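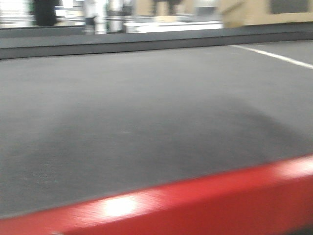 *Red bumper and gray carpet, Bratbridge.*

Monday, May 3, 2021

Hi Nataša,

Quick update on the Plirna campership money, as promised. The $4000 from Hamdan cleared in February and we've now committed nearly all of it! We had 11 families apply for the summer session and we've said yes to nine. Seven are getting full tuition, and the other two asked only for help with the bus and the gear list (sleeping bags have gotten expensive, wow).

The two we haven't answered are still missing the income page. I called both last week and left messages, and I'll try again before Friday. 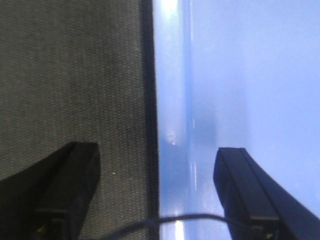
I also changed the form. The old one asked for a letter from a teacher, and with so many kids learning from home this year that was slowing everybody down, so a note from any adult who knows the child is fine now. Hope that's okay with you all at Hamdan. If not, tell me soon and I'll put the old wording back for the fall weekend.

Still open: Vekon hasn't sent the final bus quote. I budgeted off last time's price, so if it comes in higher I may ask to move a little over from the gear line.

Receipts are coming separately.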